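工单 1084：Bornside 频道广告插播提前切出，客户赞助片尾缺失

状态：已关闭（第三次关闭）
提交人：Yolanda Requena，客户关系部
处理人：Cayetano Cantero，播出技术
抄送：Leandro Escobar（销售）、Reinaldo Medeiros（排期）、Shota Arai（主控夜班）
优先级：由“中”改为“高”，又改为“中”，再改为“高”。请各位不要再改了，每改一次系统就给全组发一封邮件。

问题描述（Yolanda 填写）

客户 Alcaraz 家具来电投诉，晚间地方新闻之后那一档广告里，他们的三十秒片子播到电话号码刚要出现的时候就没了，直接切回天气预报。客户的原话比较长，我概括一下：他们花钱买的是电话号码，前面那些沙发只是铺垫。

销售这边查过合同，时段、长度、版本都没有问题。播出日志上写着“完整播出”。客户手机录下来的画面显然不同意这个说法。我把录像附在工单里了，声音有点吵，那是客户的岳父在评论天气预报员的领带，请忽略。

希望尽快有个说法。不需要很有技术含量，能让我在电话里念出来就行。

回复 1（Cayetano）

收到。先做常规检查。

素材文件：长度三十秒整，片尾电话号码在，文件没有损坏。在播出服务器上单独播放，一切正常。

播出表：该条目长度三十秒，入点出点都是默认值。

播出日志：开始时间、结束时间相减，三十秒，一帧不差。

也就是说，从系统的角度看，什么都没有发生。我在这一行干了这么久，最怕的就是系统心情这么好。

请 Reinaldo 确认一下，最近有没有动过这个时段的模板。

回复 2（Reinaldo）

没动过。

回复 3（Reinaldo）

更正：动过。五月份改版的时候，新闻后面那一档从两分钟改成了两分半，多塞了一条频道宣传片。不过那是五月的事，这几个月都好好的，应该没关系。

回复 4（Cayetano）

“应该没关系”我先记在这里，方便以后引用。

请问“这几个月都好好的”是怎么得出来的？是有人看过，还是没有人投诉？

回复 5（Reinaldo）

后者。

回复 6（Leandro）

插一句。客户刚才又打电话来，这次是老板本人。他问我们能不能补播，我说当然可以。他又问补播的时候电话号码会不会出现，我说技术部门正在全力以赴。请问全力以赴大概需要多久？另外补播占的是季末库存，能排的位置不多，麻烦在排进去之前先把毛病修好，不然我等于是拿两次错误去还一次的债。

回复 7（Cayetano）

今晚我在主控盯这一档，和 Shota 一起。把服务器输出、切换台输出、发射前的返送信号三路同时录下来，对着时间码看到底是哪一级丢的。

Leandro，答复客户时请不要使用“全力以赴”，可以说“正在核查信号链路”。后者至少是真的。

回复 8（Shota）

昨晚的结果如下。

服务器输出：完整。片子放完，电话号码停留了三秒，很清楚，我现在都能背下来。
切换台输出：完整。
返送信号：电话号码刚出来就没了，切到了演播室的天气图。

所以丢在切换台之后。切换台之后只有两样东西，一个是台标机，一个是 Proltimholm 的地区插播盒。台标机没有本事切画面，剩下的就不用猜了。

补充一点，这个插播盒装在机柜最下面，前面板被一捆扎带挡着，上面有一盏橙色的灯一直在闪。按照贴在机柜门上的纸条，橙灯闪烁表示“正常”。纸条没有署名，也没有日期。我查了说明书，橙灯闪烁的意思是“正在使用备用时钟”。

纸条我已经撕了。

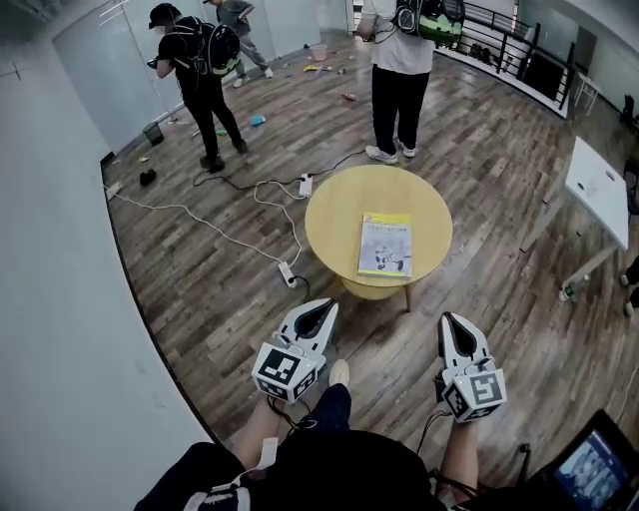 回复 9（Cayetano）

这就说得通了。把原理写一下，给以后翻到这张工单的人。

我们在全国网的广告段里给 Bornside 地区留了一个插播窗口。窗口开始时，自动播出系统给插播盒发一个触发，插播盒从网络信号切到本地信号；窗口结束时再发一个，切回去。如果第二个触发没有收到，插播盒会按照自己设定的时长倒计时，到点自己回去，免得一直挂在本地信号上。这个设计本身是好意。

问题有两个，叠在一起才会出事。

第一，第二个触发一直没有送到。五月改版以后，模板里多了一条宣传片，返回触发仍然挂在旧的条目编号上，那个编号已经不存在了。系统对不存在的条目很宽容，既不报错，也不执行。

第二，既然没有触发，插播盒就只能靠自己的倒计时。倒计时倒是有人改成了两分半，所以这几个月勉强能用。可是它现在跑在备用时钟上，走得偏快，每天多走一点，攒到上周，提前量刚好盖住了 Alcaraz 的电话号码。

再往前几个星期，它吃掉的应该是片尾的几帧静止画面，谁也看不出来。按这个速度，要是没有人投诉，到年底就该开始吃沙发了。

回复 10（Yolanda）

谢谢，我看了两遍，大致看懂了。请问能不能压缩成一句话？

回复 11（Cayetano）

“一台设备的时钟走快了，提前切走了画面，现已更换时钟源。”

回复 12（Yolanda）

可以用。不过“现已更换”是已经更换了吗？

回复 13（Cayetano）

还没有。请下午三点以后再打这个电话。

回复 14（Cayetano，处理记录）

一、插播盒主时钟输入的接头松动，重新压接，拧紧。前面板橙灯熄灭，绿灯常亮。

二、备用时钟与主时钟对齐一次。以后万一再掉到备用，至少是从零开始跑偏。

三、播出模板里的返回触发改挂到窗口最后一条的结束点，不再认条目编号。这样以后再加条目、减条目，触发会自己跟着走。

四、倒计时由两分半加长两秒，仅作保险。正常情况下应当用不到它。

五、机柜门上贴了新纸条，写明灯色含义，署了名，写了日期。纸条的内容抄自说明书第 26 页，有疑问请翻说明书，不要来问纸条。

六、扎带移走了。

测试：离线用彩条加倒数画面走了三遍，返回点准确。今晚在播观察。

回复 15（Shota）

昨晚正常。三路录像逐帧对过，电话号码完整出现，完整消失。

工单关闭。

回复 16（Leandro）

工单重新打开，抱歉。

Alcaraz 补播的那一条，客户说电话号码出来了，但是号码是错的。

回复 17（Cayetano）

看了文件。号码和第一次送来的素材一模一样，是客户自己的广告公司做错的。原来那条从投放第一天起就是这个号码。以前没有人发现，大概是因为前一阵子最后几秒看的人本来就不多，后来干脆就没有了。

这件事不归播出技术管。我只是指出，在某种意义上，我们的插播盒前一阵子一直在替客户止损。

回复 18（Yolanda）

最后那句我就不转达了。

已经和客户通过电话。他先沉默了一阵，然后问我错的那个号码是谁的。我们打过去试了，是 Skarau 镇上一家宠物美容店，店主说这几个月确实接到过一些打听沙发的电话，她一直以为是推销的新花样。她人很和气，还问我们电视台做不做宠物美容的广告。我把 Leandro 的分机给她了。

客户同意由广告公司重做片尾，新素材到了以后再补播一次，不另外收费，也不另外赔。合同上的 2500 欧元照旧。

工单关闭。

回复 19（系统自动消息）

工单 1084 已由 Reinaldo Medeiros 重新打开。

回复 20（Reinaldo）

点错了，我想点“打印”。

既然开了就顺便说一下，我把其他几个地区窗口的模板也翻了一遍，还有一个窗口的返回触发挂在旧条目编号上，也是五月那次改的。那边的插播盒主时钟没有问题，所以一直没露馅。已经照处理记录第三条改好，请 Cayetano 复核。

另外关于回复 3 里的“应该没关系”，我收回。

回复 21（Cayetano）

复核过了，没有问题。收回已记录，原话保留。

给各位留几条操作上的约定，写在工单里比写在纸条上可靠一点：

改模板的人，改完以后请在测试通道里把整个窗口走一遍，从切入走到切回，返送信号要有人看着。只看播出日志不算。日志记的是服务器送出了什么，观众家里看到什么它一概不知，而且它从来不为此感到不安。

主控交接班时看一眼插播盒的灯。绿的就不用写，别的颜色一律写进交班本，不必自行解释。

新广告素材入库时，客户关系部请客户书面确认一次电话、网址和地址。Yolanda 已经同意，表格她来做。

客户用手机拍电视屏幕发来的录像，请照样附进工单，不要嫌画质差。这次要不是那段录像，我们还在跟日志讲道理。

回复 22（Leandro）

宠物美容店签了。十五秒，清晨时段，一个月。她要求电话号码从头到尾都留在屏幕上。

回复 23（Shota）

素材已入库，电话拨过，是她接的。

工单关闭，2021-08-30。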